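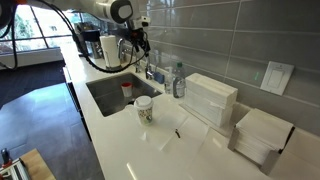
6th March

Dosel cartridge, second look. Meter at 3,705 litres when I took the reading, so we are well past the point where Comer's leaflet says the effect "settles in". If it was going to settle it has had every chance.

Cold feed hardness this morning 165 mg/l as calcium carbonate. Did it by drops, then again with a fresh bottle of indicator, same answer both times. After the cartridge: 165. I know, I know, the leaflet says hardness won't change and the crystals are "conditioned" so they don't stick. Fine. That does mean there is no reading I can take at the tap that would ever count against the thing, and I'd like that noted before we go any further. The only test left is whether scale forms on something hot.

So, plates again. Three plain steel coupons on the treated side and three on the untreated, weighed dry, hung in the two baths, topped up from the matching line. Baths swapped over from last time, as the left one runs slightly hotter and I'm fairly sure that was most of our "result" in November. Thermostats checked against the glass thermometer and still don't agree with each other. Have written the offset on tape on the lid of each. Please don't peel it off.

Left the plates in at the simmer for 40 minutes, drained, oven dried, into the desiccator.

Weights are in the blue book, not copying them here. Short version: treated plates picked up a little less scale than untreated, and the gap is smaller than the spread between plates hanging in the same bath. One untreated plate came out cleaner than every treated one. I would not put money on this. I would not put a sentence in a report on this.

Also the balance is drifting. It came back to zero after the first set and didn't after the second. I reweighed the lot and got a slightly different order. Until it has been serviced I think all we can say about small differences is that we can't see them.

Palesa Hlongwane has read the November pages and disagrees with me on one thing. She thinks the scale on the treated plates wipes off more easily and that this should count for something. Tried it: dry cloth, same number of strokes, both lots. Some came off both. She thought more came off the treated ones, but she knew which were which, and so did I. We'll number the backs next time and whoever does the wiping gets handed them in a jumble. Cheap to do and we should have been doing it from the start.

On the wiping business more generally, people always report that the scale is "softer". I've read it in every write-up Comer sent us, including the two from the Brullthorpe site. Neither says who wiped, or with what, or whether there was an untreated plate at all. The Brullthorpe one has a chart with no units up the side. I asked for the raw weights and got the brochure again.

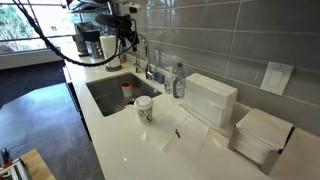 The Jelínek method is better than what we've been doing and I've been slow to admit it. You dissolve the scale off the plate in weak acid and titrate the calcium, so you don't lean on the balance at all, and loose bits that fall off in handling can be rinsed into the same beaker. Drawback is that you destroy the plate surface for wiping, so it's one or the other unless we hang more coupons. I vote for hanging more coupons. There is room on the rack if we bend the outer hooks in.

Did one trial of it on an old November plate (untreated, number scratched off, so no use as data). End point was easy to see. Blank was higher than I'd like. Suspect the beakers, which were washed in tap water and left to drain, and that is a daft thing to do in a test for calcium. Deionised rinse from now on, and the beakers for this go on the top shelf, apart from the rest.

Things I can't rule out yet:

Flow. The cartridge is supposed to need a decent flow through it and we fill the baths at a trickle. Comer will say this the minute they see a null result, so let's fill at full bore next time and take the excuse away.

Standing time. Treated water sat in the jug while I sorted out the tape. The leaflet says nothing about how long the effect lasts. If it fades in the time it takes to find a marker pen it's no good to anyone with a storage tank, but I should still have used it straight off.

The cartridge might be a dud. Possible. We've only ever had the one. Will ask for a second and not say why.

There may be a real effect and a small one. I don't think so, though I've been wrong about water before (see the softener salt pages, whoever still has them).

To do: book the balance service. Order coupons from the same batch if they still have it. Number the backs. Palesa to make up the acid and keep the plate list to herself until the sums are done. Write down what size of difference we'd call a difference BEFORE the next run, on this page, in pen.

Bath two has a slow drip at the drain cock. Tray under it for now.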